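A Used Arm, a Metal Bin and Two Clamps: Yi-an Na on Building a Picker in a Shared Shop

By Bok-nam Han
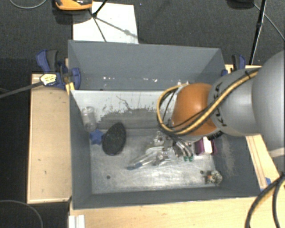
The KUKA arm reaching into the bin at the Satimthorpe workshop.

Yi-an Na had wanted to build a bin picker since she left her job at Mostetti, where she spent her days writing test plans for packaging machines. She liked the machines. She didn't get to build any of them.

"I'd write down that a thing should pick up a carton 33 times without a fault, and then somebody else got to go and fix it when it didn't," she says. "I wanted the fixing part."

She joined the Satimthorpe shared workshop in January and rents a bay at the back of the ground floor. The arm came from a dealer's clearance list. She won't say what she paid, only that freight was the part that hurt. It took her two months to get it mounted and moving to her satisfaction.

The goal is simple to state. The arm should reach into a bin of mixed objects, take hold of one, and bring it out. The objects can be anything that fits. When I visited, the bin held a clear bottle or cup, a blue star, a bristly black oval and a purple and white box, among other things. Na keeps adding to the pile from home.

"I want hard shapes and soft shapes and see-through ones," she says. "The see-through ones are horrible. The camera software gives you a hole where the bottle should be. You can see it with your own eyes and the computer says there's floor there."

The software is her own, put together from open source parts and a planning library she calls Jang, after the street she grew up on. It looks for places where the gripper could close, ranks them, and tries the best one. If the grasp fails, it looks again.

I asked why the bin is held to its wooden surround with bar clamps when she could have bolted it down.

"Because I keep moving it," she says. "I had it bolted on the first version. Then I found out the arm couldn't get its wrist down into one of the corners without the elbow getting too close to the wall. So I took the bolts out, shifted the bin, put them back. Next week, same again. Now I loosen the clamps, slide it, tighten them. It takes 90 seconds."

The clamps have a cost. If the gripper presses hard against a side wall, the bin can creep, and after that every position in the software is a little bit wrong. She has drawn pencil marks to check against and looks at them before each session. She plans to bolt everything again once she stops changing her mind.

The bin floor is scuffed, and one of the inside panels has a broad worn patch. Na bought the bin used and says some of the marks were there when she got it. Others are hers.

"Early on I had the floor height wrong by a few millimeters. You hear it before you see it. It's a nasty sound. I put a force limit in that same evening."

The gripper has been rebuilt twice. The first had flat jaws and handled boxes well but shoved round things into the corners. The curved fingers came from an idea in a Brandavow catalog, though she couldn't afford the part and had her own made. They slide under an object better. They are worse on thin things lying flat, and she has no answer for that yet.

Cables have taken more of her time than she expected. A bundle runs along the arm and loops out near the gripper, and the loop has to be long enough for the wrist to turn.

"Too short and it pulls a connector. Too long and it drags through the bin and picks up stuff by itself," she says. "I've measured that loop more than I've measured anything else here."

Other members have been patient about the floor space. Na runs the arm in the evening, after seven, when the bays on either side are usually free, and she stays within reach of the stop button the whole time. She doesn't leave it going while she gets coffee.

She keeps a log of every attempt in a spreadsheet, with a column for the object and a column for what went wrong. The most common entry is "slipped." The second is "saw nothing," nearly all of it clear plastic. She is going to try a different light next, lower and from the side, and after that a second camera if she can find one cheap.

I asked what she would do with the picker once it works.

"Sort my screws," she says. "It's way too big for screws. I'd need another gripper."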